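We rented a cabin outside Carnen for five nights in April, and a few people have asked how it was, so I am putting it all in one place.

The listing said 14 steps from the parking spot to the front door. That is correct, but they are steep and the railing is only on one side. We made three trips with bags and a cooler. If you have bad knees, ask the manager, Meifang Su, for the lower unit. It has the same layout and no stairs, and you give up some of the lake view.

There are two bedrooms. The front one has a queen bed and gets the morning sun, so bring an eye mask if you like to sleep in. The back one has bunks and a small dresser with a drawer that sticks. One bathroom, shower only, good water pressure. The sofa in the living room folds out, but I would not put an adult on it for more than one night.

The kitchen is small and well stocked. Sharp knives, a decent skillet, enough plates for six. There is no dishwasher. Checkout is at 10 a.m. and they ask you to leave the dishes done and the counters wiped, which took us half an hour on the last morning. 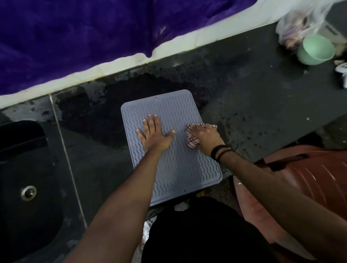
The nearest real grocery store is in Besetti, a 25-minute drive. There is a gas station closer than that with milk, eggs and firewood. We bought firewood there twice. The fire pit is shared between the two units, and the other family was friendly about it.

Wi-Fi worked fine for email and one movie. Phone service was poor until you got up to the road.

We did the Condori trail on the second day. The sign at the top says 3,466 feet, and you climb a little over 1,000 of that from the lot. Most of it is shaded. The last stretch is loose rock and I was glad to have poles.

The cleaning fee was more than I wanted to pay for a place that size, and it doesn't show up until the last page of booking. The deposit came back four days after we left.

We have asked Meifang for the lower unit in the fall. She is holding it for us until the end of the month.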